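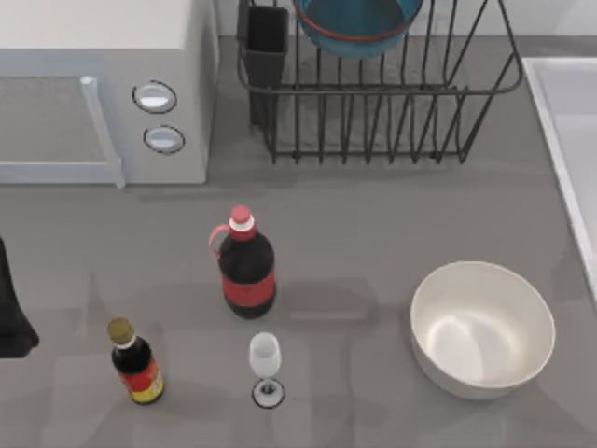 Simulationszelle Orkis, Ansicht von oben. Links am Rand der Greifer, rechts die Spüle.

Orkis – Küchenzelle für die Simulation
Artikelnummer 317
Hersteller: Drunotance, Gendivstead
Stand der Seite: 24. August 2025

Produktbeschreibung

Orkis ist eine fertig eingerichtete Simulationszelle für Greif- und Türaufgaben in der Küche. Geliefert wird die Szene als Paket für die Laufzeitumgebung Wumbei ab Version 4. Enthalten sind die Arbeitsfläche mit Rückwand und Spüle, eine Mikrowelle mit beweglicher Tür, ein Abtropfgestell aus Draht mit Besteckbehälter sowie ein Satz loser Objekte. Das Robotermodell mit Greifer ist ebenfalls Teil des Pakets und wird beim Laden der Szene automatisch eingebunden.

Mikrowelle, Gestell und Spüle sind fest mit der Szene verbunden. Flaschen, Glas und Schüsseln sind frei beweglich und haben eigene Kollisionskörper. Die Grundaufstellung kann geändert und unter eigenem Namen gespeichert werden.

Einrichten der Zelle

Nach der Installation wird zuerst der Nullpunkt geprüft. Er liegt in der Ebene der Arbeitsfläche, die Z-Achse zeigt nach oben. Bei übernommenen Szenen aus älteren Versionen von Wumbei liegt er teilweise noch am Boden. In diesem Fall die Szene einmal über „Nullpunkt übernehmen“ umrechnen lassen und neu speichern.

Danach die Reichweite kontrollieren. Der Arm ist im Auslieferungszustand auf 675 mm begrenzt. Objekte außerhalb dieses Bereichs werden in der Objektliste gelb markiert. Die Grenze lässt sich in der Roboterdatei ändern, die Bahnplanung muss dann neu berechnet werden.

Zuletzt die losen Objekte einmal fallen lassen: Szene starten, warten, bis alle Geschwindigkeiten auf null stehen, und den Zustand als Startzustand sichern. Ohne diesen Schritt können schlanke Objekte wie die Würzflasche oder das Weinglas beim ersten Zeitschritt leicht springen.

Abgleich an der Mikrowellentür

Die Tür ist das Bauteil mit dem größten Einstellbedarf. Der stangenförmige Griff sitzt auf kurzen Haltern, der Greiffinger muss also in einen schmalen Spalt zwischen Stange und Tür einfahren. Stimmen die Kollisionskörper von Finger und Griff nicht mit den sichtbaren Körpern überein, meldet die Planung eine Kollision, obwohl im Bild noch Abstand vorhanden ist.

Vorgehen:
Kollisionsansicht einschalten.
Greifer im Handbetrieb vor die Türfront fahren, Geschwindigkeit auf die niedrigste Stufe stellen.
Fingerspitze an Türrahmen und Griff annähern und den angezeigten Abstand mit dem Sollwert in der Szenendatei vergleichen.
Bei Abweichung den Versatz der Fingerspitze in der Werkzeugdatei korrigieren – nicht die Lage der Mikrowelle.
Szene zurücksetzen und die Anfahrt wiederholen.

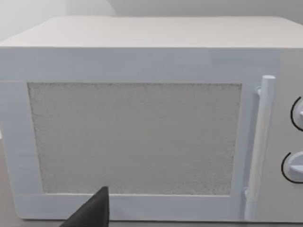
Mikrowelle von vorn mit Türfenster und Griff, am unteren Bildrand die Spitze des Greiferfingers.

Die Reibung im Türscharnier ist ab Werk mittel eingestellt. Schwingt die Tür nach dem Loslassen nach, den Dämpfungswert schrittweise erhöhen. Bleibt sie schon bei kleinem Winkel stehen, ist der Wert zu hoch. Die beiden runden Bedienelemente rechts neben der Tür haben eigene Gelenke. Sie sind gesperrt und werden nur bei Bedarf freigegeben.

Pflege der Szene

Die Szene selbst verschleißt nicht, die Dateien sollten trotzdem gepflegt werden. Nach jedem Update von Wumbei empfiehlt sich ein Prüflauf mit unverändertem Startzustand. Weicht die Endlage der losen Objekte vom gespeicherten Lauf ab, hat sich meist die Schrittweite des Lösers geändert. Eigene Werkzeugdateien vor dem Update sichern, das Installationsprogramm überschreibt den Ordner ohne Rückfrage.

Störungen und Abhilfe

Greifer erscheint nicht: Pfad zum Robotermodell prüfen, Umlaute im Ordnernamen werden nicht unterstützt.
Objekt sinkt in die Arbeitsfläche ein: Kollisionskörper neu erzeugen, Masse kontrollieren.
Schüssel verkantet im Abtropfgestell: vereinfachten Kollisionskörper des Gestells abschalten und den detaillierten verwenden. Die Rechenzeit steigt dadurch.
Türfenster flimmert in der Nahansicht: Texturfilter auf die höchste Stufe setzen.

Lieferumfang und Lizenz

Szenenpaket Orkis mit Robotermodell, Werkzeugdatei und Handbuch (PDF, deutsch und englisch). Die Lizenz gilt für 2 Arbeitsplätze, Erweiterungen auf Anfrage. Auslieferung als Download nach Zahlungseingang. Supportanfragen bitte immer mit Protokolldatei und Versionsnummer von Wumbei an Drunotance in Gendivstead richten.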